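September, 3:10 pm
Minutes by Dagný Kirkegaard

I'm typing these up from my own scribbles, so shout if I've put words in your mouth. We skipped the budget stuff again (next time, I promise!) and went straight to the demo count for the Pindach set.

We're at 1,986 usable episodes, with 274 more waiting for review. Kubo thinks the review pile can be cleared before the Stetis people call, and I'd love that, but I'm on the review rota too and I know how slow I am — so I've put it down as a hope. Everyone agreed to keep going with the tabletop pickups, pumpkins included, and to mix up the starting spots a lot more than we have been.

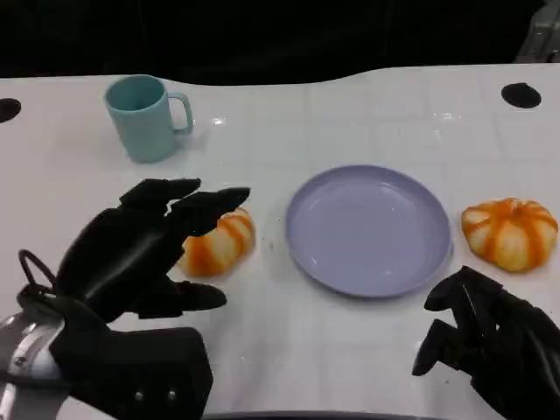 Do we keep the episodes where the grasp misses on the first try?

We keep them if the operator recovers and finishes the task, and we tag them as retries so Welley can train with or without them.

That took up a good chunk of the meeting! Welley wants the retries in because the policy freezes up when its first grab goes wrong, and I'm on board. Kubo worries about sloppy ones sneaking through, so operators will stop and reset after 2 misses. I'm adding that to the operator sheet tonight.

We also talked about the instruction text. Too many episodes say the exact same thing, word for word, so I'm rewriting 70 of them by hand and Kubo will check mine for typos (there will be typos).

To do: Kubo on the review pile, Welley on the retry tag, me on the sheet and the rewrites. Budget goes first on the next agenda.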